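Last revised 01/09/2018

## Looking after a basketball at home

A composite or leather ball loses its grip through dirt, skin oil and poor storage long before the panels wear out. The notes below cover cleaning, inflation and storage, and assume an indoor ball used several times a week.

### Cleaning

Mix 14 mL of mild dish soap into two litres of lukewarm water. Wring a cloth out until it no longer drips, then wipe along the channels first and the panels second. Follow with a cloth dampened in plain water. Do not submerge the ball. Water that gets in at the valve stays in the bladder and shifts the balance.

Leave it to dry at room temperature, out of direct sun. A heater or hair dryer will lift the edges of glued panels. For genuine leather, skip the soap and use a damp cloth only.

Rubber outdoor balls tolerate a soft nail brush. Composite does not — the pebbling flattens and won't come back.

### Inflation

Read the pressure printed beside the valve and use that figure. Moisten the needle with water or a drop of glycerine, push it in straight, and keep the pump hose slack. Most torn valves come from a needle going in dry or at an angle. 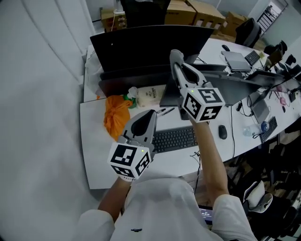

Check the result with a gauge, then with a drop test. Released from shoulder height onto a hard floor, the ball should rebound to waist height. Let it sit for 30 minutes if it has come in from a cold garage, and test it again before adding air.

A slow leak is usually at the valve. Put a little soapy water over the hole and watch for bubbles. If there are any, work in a drop of glycerine and retest the next day.

### Storage

- Keep it indoors, off concrete, away from the car boot in summer.
- Let out a little air if it won't be used before October.
- Don't stack anything on it. An out-of-round ball can't be corrected.
- Store the needle in a labelled tin — a bent one goes in the bin.

Charalambos Chrysikopoulos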